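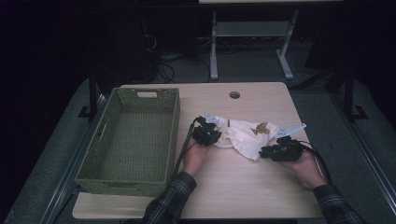

Old stains on white cloths: how I do it at home

6 min read
Shares 200

In my house every white cloth gets a brown stain sooner or later. Tea, coffee, gravy, the bottom of a flower pot. For many years I put them all in the machine together and hoped, and they came out clean except for the stain, which stayed in its place. Now I take ten minutes before the wash, and most of my cloths live much longer.

First look on the table, not in the machine

Take the cloth to a table with good light and open it. A cloth that is bunched together hides half of its stains, and also it hides the corners, where there is often a border or a backing in another color. If there is some blue on a white cloth, as on mine, please treat it as a colored cloth. I once gave bleach to a white towel with a blue edge and the edge became a sad gray-yellow.

A light table is good for this work. On a dark one you see the stain well but you do not see the pale yellow ring around it, and the ring is what comes back after drying.

Keep an empty basket next to you. The low plastic or woven kind with handles is better than a deep one, for the cloths do not get pressed together at the bottom. What is ready for the wash goes in the basket. What needs soaking stays on the table until you have decided what the stain is.

What kind of brown is it?

Tea and coffee: thin stain, no thickness when you put your finger on it, often with a darker edge. Cool water from the back side, then a little dish soap, then wait half an hour.

Gravy, sauce, chocolate: first scrape with a spoon. Cold water, then dish soap. Do not begin with hot water. Milk and egg become fixed in the cloth with heat, and many sauces have one or the other.

Rust: more orange than brown, with small points. Lemon juice and salt, leave it in the sun, rinse very well. Never put bleach on rust, it makes it worse.

Scorch from the iron: if the threads are still strong you can try oxygen powder in warm water. If the threads break when you pull a little, cut the cloth for rags.

Stain you do not know: treat it as gravy. It is the safest way, and you can do the tea method after.

The soak

Use a bucket or the sink, with enough water that the cloth can move. I put 2 spoons of oxygen powder in warm water, and I stir it until I don't feel any grains. Then the cloth goes in, stain side down. For a fresh stain one hour is enough. For an old one I leave it from the evening to the morning. Wool and silk must not go in this bath.

My neighbor in Rindby, Nandi Kekana, soaks only the stained part and hangs the rest over the edge of the bucket. I tried it and I got a line on the cloth where the water stopped. She says hers never has a line. Maybe her water is softer.

Do not rub two sides together very strongly. It lifts the small fibers, and afterwards the place looks dirty even when it is clean. Press with your fingers, turn, press again.

Before the dryer

This is the rule I would write on the wall: no dryer until you have looked at the stain again in the light. Wet cloth can hide a pale mark, so I hang it outside or over a chair first. If the mark is still there, repeat the soak. After the dryer it is much harder to take out.

Folding

Smooth the cloth with the flat of both hands from the middle to the outside, then take two corners and pull a little. With this small pull I almost never iron kitchen cloths. Fold with the colored corner inside if you want the shelf to look all white, or outside if you want to find this cloth quickly. I do the second. Cloths with a shadow of a stain that did not go away I put in a separate pile, and these are for the floor and for the oven door.

One more thing about baskets: wipe the inside sometimes with a damp sponge and let it dry before you put clean laundry in it. The fine pattern in the walls collects dust, and in October, when the windows are closed and the heating starts, I find a lot of it there. An old toothbrush gets into the little holes.

If you have a method for turmeric please write it to me. I have tried sun, soap and vinegar, and the tablecloth is still yellow.

10 comments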